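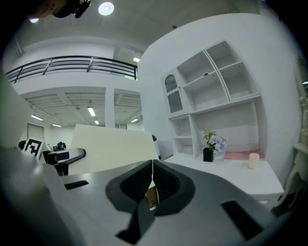 I've given up coffee after lunch, and I'm telling you all so that I can't quietly start again. I was on four mugs a day by December, the last one at five in the evening, and then lying there at two in the morning wondering why I felt so wide awake. Silly woman!

So now it's tea. Plaltulell, the little shop by the station, sells a loose leaf mint that I really love (300 grams in a paper bag, and it makes the whole kitchen smell lovely). I did try the Pameo one from the supermarket first, but it tasted of toothpaste to me, sorry. My sister swears by it.

The first week was grim. Headaches every afternoon, and I snapped at the poor man reading the meter. Second week, much better. I slept right through till six on three nights, and I've been getting up and reading before work – I'm on page 277 of a huge family saga that I've been pretending to read for years.

I still have my morning coffee, mind you, and you'll have to prise that one out of my hands. Has anyone tried chicory? Tell me in the comments if it's worth a go.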